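*Bench notes for the two-arm cell, Otness shop. Last reworked in January, after the business with the key ring.*

Most of what follows was learned by doing the opposite first. The official safety sheet is in the binder and it outranks this page. Read it, sign it, and then come back for the part about cable ties.

## Before you switch anything on

Push on the frame. If a corner of the extrusion gives when you lean on it with one hand, it will give a lot more with two arms swinging around inside. Tighten the bracket bolts first and the base plates second.

Then move each arm by hand, powered down, through the whole reach you plan to use. You're feeling for the place where the cable runs out before the arm does. There is always such a place, and it is always just past where you tested last time. Leave a loop generous enough to look sloppy. Sloppy loops survive. The tidy installation we were all so proud of lasted one afternoon and took a connector with it.

Cable ties are fine for racks and baskets, and they are fine for holding a cable to a link that doesn't bend. They don't go across a joint. Cut the tails flush, with flush cutters, or your forearm will find them for you.

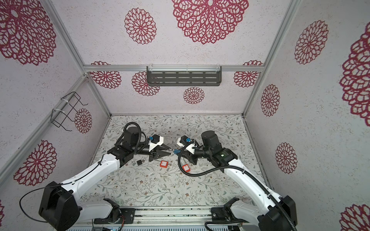
Set the speed limit before you set anything else. First run of a new task goes at the slow setting no matter who wrote it or how confident they sound. Keep a hand near the stop for the entire first run, and by "a hand" we mean one that isn't holding coffee.

## Small metal things

Locks and keys are good practice pieces. They're cheap, they come in colors, and they punish laziness. They also roll, slide, snag and get carried off in pockets, so:

- Put the parts out from the tray and put them back in the tray. A key that lives in somebody's jeans is no longer lab equipment.
- Tag the keys that matter. A big flat tag gives the fingers something to hold, gives the camera something to see and gives you something to find under the bench.
- Keep one spare key per padlock outside the cell. You'll want it the day a lock gets closed around a rack.
- Retire any lock that needs a wiggle. You have a knack for it by now and the arm doesn't.
- Spread things out at the start. We aim for 5 cm between parts, measured by eye, by people who are bad at measuring by eye.

Printed fingers wear at the tips first. Run a thumbnail along the gripping face once in a while, and if it catches, swap the pair. Swap both sides together, even if only one looks chewed. Ours get changed at roughly 900 grasps or whenever the person on shift gets fed up, and the second number has turned out to be the more reliable of the two.
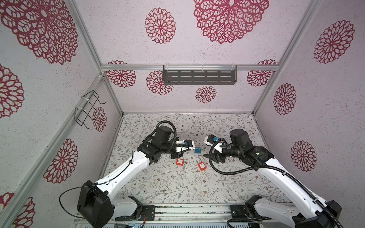

Grip force deserves more modesty than it usually gets. New operators turn it up until nothing slips, and then wonder why the motor is warm and the plastic has opinions. Start low. If the part slides, look at the finger angle and the contact patch before you touch the force setting. Nine times out of ten the fingers were holding a corner.

## Passing a part from one arm to the other

This is where most of our broken printing comes from. The house rule is short:

1. The giving arm stops completely.
2. The receiving arm comes in slowly, along the line of the part.
3. Both hold. Count one breath.
4. The giving arm opens all the way, then backs straight out.

The breath matters. While both arms have hold of the thing, neither one is allowed to pull, twist or improvise. A rigid part held at both ends turns two robots into one very expensive nutcracker.

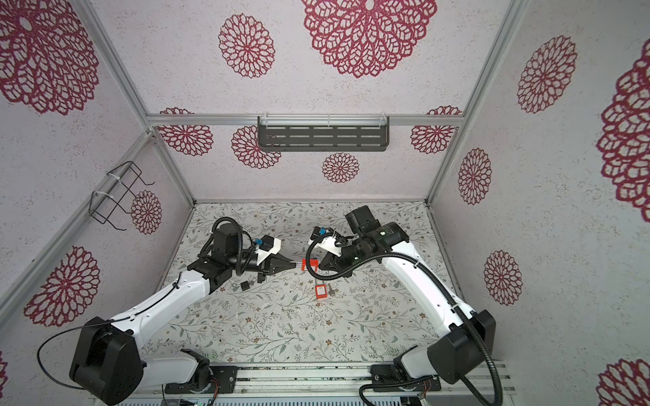 **How do I know which arm should let go first when a handoff goes wrong?**

Let go with the arm that arrived last. The other one had a settled grip before the trouble started, so it's the better bet for keeping the part off the floor. If you can't remember which arrived last, press the stop, support the part by hand once the motors are off, and open them one at a time. Write it in the log either way.

Don't reach in to "help" while the motors are live. Everyone has wanted to. The arm isn't expecting your fingers, and it has no way to tell them from a keychain.

## Backgrounds and lighting

Change the floor cloth and the wall covering on purpose, and write down when you did. Busy prints are welcome. We have had florals, stripes and a cloth from the Cocco remnant bin that gave one of us a headache by ten in the morning. What you want is fabric that lies flat and stays put, because a wrinkle will lift a key just enough to spoil a pick. Iron it. There's an iron on the shelf over the sink, and it is for this, whatever the lunch crowd has been doing with it.

Overhead lights on, window blind down, same as yesterday. Shiny shackles flare under a desk lamp, so move the lamp before you start rewriting code.

Clean the wrist camera lenses with the microfiber cloth at the start of the shift. Use the blue cloth. The gray one has been near grease.

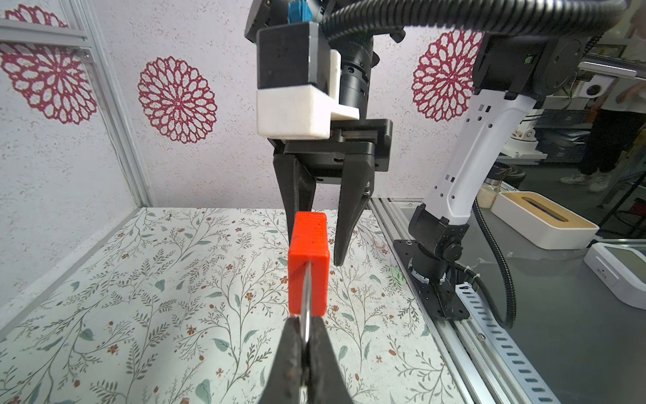 Anything longer than a finger, such as a rod or a pin, should be gripped as near as you can get to the end that's going somewhere. Held far back, it wags. If it has to pass through a snug hole, let one arm hold the block and do nothing else. People get restless watching an idle arm and give it a second job. Resist.

## The log

The Arkska project left us with a binder of 2,000 runs, of which 122 say only "weird." Please do better. A useful entry has the task, the finger pair, the cloth, the speed, and one plain sentence about what happened. "Dropped key after handoff, right fingers worn" is a lovely sentence.

Log the boring runs too.

## Shutting down

Park both arms low and folded before cutting power. An arm left up in the air will come down by itself, and it won't pick a good spot. Open the grippers. Pick up the locks, count the keys against the tray, and hang the stop-button lanyard back on its hook by the door. If the hook is missing again, check the iron.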